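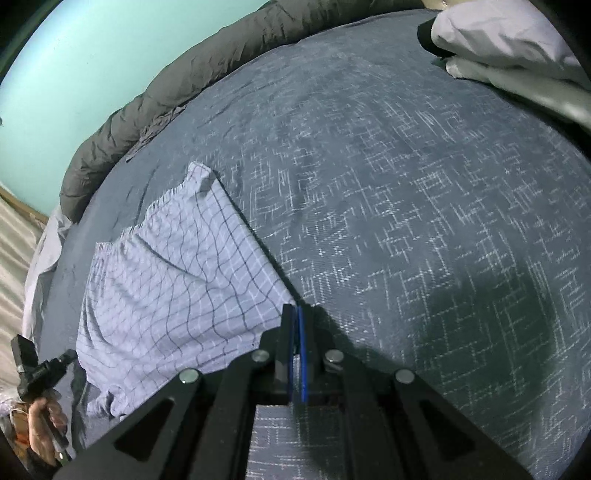
Print this article | E-mail this article

Last updated: March 16, 2020

Small sellers deserve a shorter form

I sell office equipment to public buyers for 14 years now, first in my own country and later here in Seltstead. My opinion is simple. The way our city and county buy ordinary things is too heavy, and the weight falls on the wrong companies.

In January our firm, Milletti, answered a request from the county for label printers. The order was for 10 machines. The document we had to complete was 84 pages long. I read every page, as I always do, with a dictionary near me. Many of the pages asked about things that a seller of label printers does not have, for example a plan for the storage of fuel. We had to write "not applicable" and sign under it each time.

Kenza Sqalli, who prepares our offers, needed more than a week for this work. We lost to Gajdoš, a much bigger company with a whole department for public contracts. I do not complain about losing. Their price was lower than ours and their machines are good. But two other local shops told me they did not even try, and I think the county should be worried about this. When only one or two sellers answer, the buyer cannot know if the price is a fair one.

I understand why the rules exist. Public money must be protected, and a seller who has once received a contract through a cousin will always want to receive the next one in the same way. My colleague Silvan Riedl disagrees with me on this whole subject. He worked for a purchasing office before he came to us, and he says that each page was added after something went wrong. I believe him. Still, I have never heard of a page that was taken out again.

What I would like is a short form for small orders. The seller would give the price, the delivery date, the warranty and proof that the company is registered and pays its taxes. Four pages would be enough. The long form can stay for large contracts, where a mistake is expensive for everybody.

I would also ask the county to keep our basic papers from one year to the next. We use an online system called Gaker, and every time I must upload the same registration certificate. If the system can remember my password, it can remember my certificate.

Some people will answer that a company which cannot complete a long form cannot deliver good service either. I do not agree with them. Last year we had 200 customers, and most of them ordered by one telephone call. They received what they asked for, and when a machine was broken we changed it. The county could buy from us in almost the same way, with a written record of the call and of the price.

Print | E-mail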